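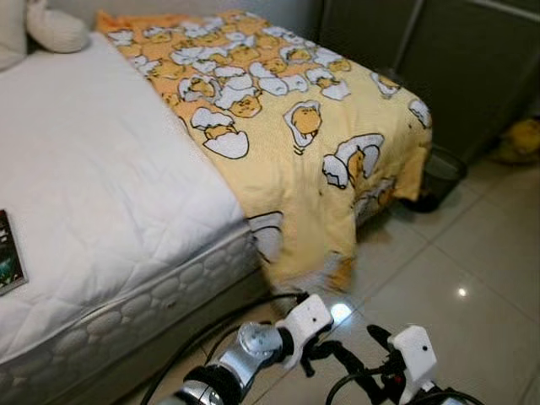
Teresa Barreto's view is that the arm did what it was told, and that we should stop calling it a fault. She wrote that under my draft slides, and I've left it in because half of you probably agree with her. I don't, and I have twenty minutes to say why.

(Wait for people to sit down. Don't start with the clip.)

Bed making. That's the job. Two arms, two grippers, a blanket, a mattress. Pull the blanket up, flatten it, move on. The Sisedell write-up calls this a solved task. Keep that phrase in your heads.

What went wrong, short version. In May, during a long run, the left gripper closed on a fold of blanket and on its own cable together. The controller read a good grip. It pulled. The cable went tight, the wrist kept going, and the connector came out at the elbow end with the arm at full reach. The arm dropped onto the mattress. The right arm carried on for another 2 seconds, pulling its corner as if it still had a partner.

Nobody was hurt. I'll say that once, and I'd ask you not to take comfort in it. Kwan-ho Tse had been leaning over that same mattress a few minutes earlier, straightening the protector by hand.

NEXT SLIDE: the numbers

The run was 3,262 attempts. The report gives 621 as failed. Fine. Ask how a failure got counted. It was counted when the final picture of the bed looked wrong to the software. So a blanket left crooked is a failure. A gripper that grabs its own cable, tugs, lets go and then finishes the bed nicely is a success.

Idalina Correia went back through the force logs looking only for pulls that were too heavy for cloth. She found 676. Many of those sit inside the "successful" pile. Pause here. Let them do the subtraction and find out it can't be done from the published table.

I asked for the overlap. I was told it wasn't meaningful. I'm still asking.

NEXT SLIDE: "the cable was routed wrong"

This is the official cause. A loose cable on the floor, clip not fastened, operator error, case closed.

I have trouble with it. The clip was missing from the setup sheet. Matilde Brandão set up the rig from that sheet and followed every line. You can't blame her for skipping a step that wasn't there. (Say this slowly. She's in the room.)

And suppose the clip had been on. The gripper still can't tell cable from blanket hem. It feels something thin, it feels it resist, it calls that a corner. Next time it's a phone charger. Or a sleeve.

NEXT SLIDE: what Clirent changed

1. Clip added to the sheet.
2. Pull limit lowered.
3. If one arm stops, the other one stops.

Number three should bother you. It means that before May, it didn't. I went looking for the test that would have caught this and there isn't one. Each arm had its own stop test, each arm passed, and the pair was never tested together.

Number two I half believe. The new limit was picked on a thin cotton sheet. I'd like to see it on a heavy blanket hanging over the foot of the bed, where most of the weight is. Leonilde Simões says those tests are coming. She said so in the spring as well.

(If running late, skip to the questions slide. Don't skip number three.)

BACK TO TERESA

So, did the arm do what it was told? Yes. It was told to close on a thin thing and pull. My complaint is with whoever was happy with that instruction, and I include myself, as I signed off on the first version at Rocha.

What I'd want before anyone runs this in a room where a person sleeps: the overlap figure, a paired stop test, and a log of near misses that a human reads.

Questions. If someone asks about Mastard, the answer is that I haven't seen their logs either.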